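3.2 Packing of rigid plastic bottles in handled paper bags

The second group of items consisted of small plastic bottles of the type used for lotions and household liquids. Bottles were grouped by body section (round, oval, squared) and by closure. Squared bodies were treated separately in the analysis, as a flat side gives a stable contact with a bag wall while a rounded corner does not. All bottles had screw closures. Labels were removed where present, so that surface friction depended on the body material alone.

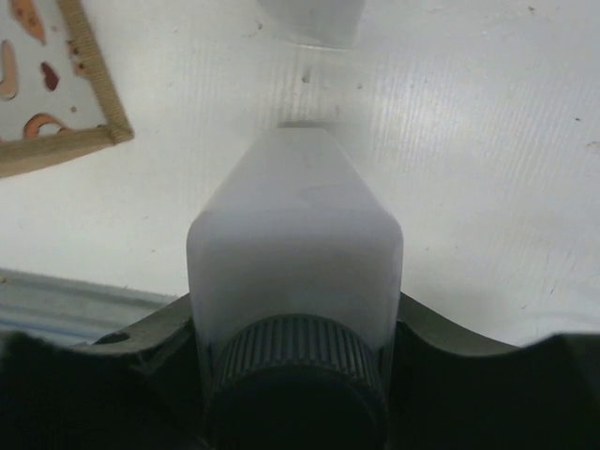 Orientation was recorded at three points: on the table, at the bag opening, and at rest. A bottle was coded as inverted when its closure pointed downward. Inverted entry was retained as a separate code because a ribbed cap can catch on a folded paper rim, and because the narrower end then reaches the bottom of the bag first. Surface marks such as scuffs and smudges were disregarded. Bags were supplied by Grinow in a single size and were discarded after signs of tearing at the handle anchor or the base fold. The complete series comprised 1,000 placements, of which 600 used squared bottles. Of these 600, 428 ended with the long axis of the bottle within the tolerance defined in Section 2.4. 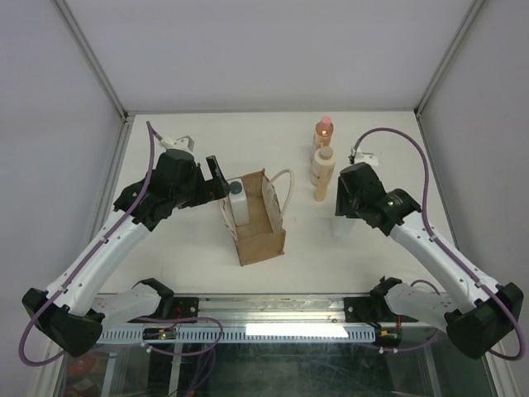
Figure 4. Work surface with open paper bag and bottles.

Bag stiffness had a larger effect on final position than bottle mass. A new bag holds its rectangular section without support, and the first item can be lowered along one wall until it meets the base. After repeated use the side folds soften and the opening narrows toward the middle. The position of the handle also matters. In Figure 4 the thin rope handle arches out from the right side of the brown bag and leaves the opening, which faces up and toward the back, accessible from above. A handle that falls inward crosses the path of the item and was the most frequent cause of a repeated placement.

The second bottle presented a different problem. With one bottle already standing against a wall, the free area of the base is an irregular strip, and the next item tends to lean on the first. Ansari's earlier layout rule, which assigns the first item to a corner, reduced leaning for squared bodies but had little effect on round ones. The rule was therefore applied only to the squared group in the remaining tests, and the round group was packed in order of decreasing height.

Contact: Ardalan Ansari, Rashti Packaging Laboratory | Back to top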